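Weatherstrip Sample Packs Ship Again

Thursday, August 8, 2024

The Jillach door seal sample packs are back in stock at the Pumasholm warehouse. We ran out in February and had to turn away a lot of orders, so this time we packed 1,000 of them.

Each pack holds 9-inch lengths of all eight seal profiles, from the thin foam used on interior doors to the wide rubber bulb made for garage side doors. The lengths are long enough to close a door on, so you can feel how hard the latch has to pull before you order full rolls. The adhesive backing is the same one we use on the rolls – press it down on a clean, dry jamb and leave it overnight before testing.
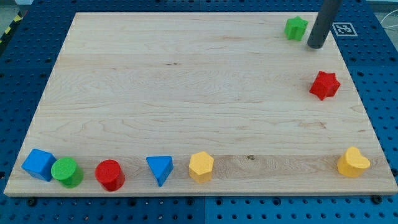 Meenakshi Subramaniam wrote in to say that she tried three profiles on the same back door and the one she would have picked from the catalog was too thick for the latch to catch. She went with the next size down and asked if we could print the gap range on each strip. The new packs have it on the backing paper.

Packs are limited to two per address. Contractors with a Witia trade account can order more by phone. The cost comes off your first order of full rolls.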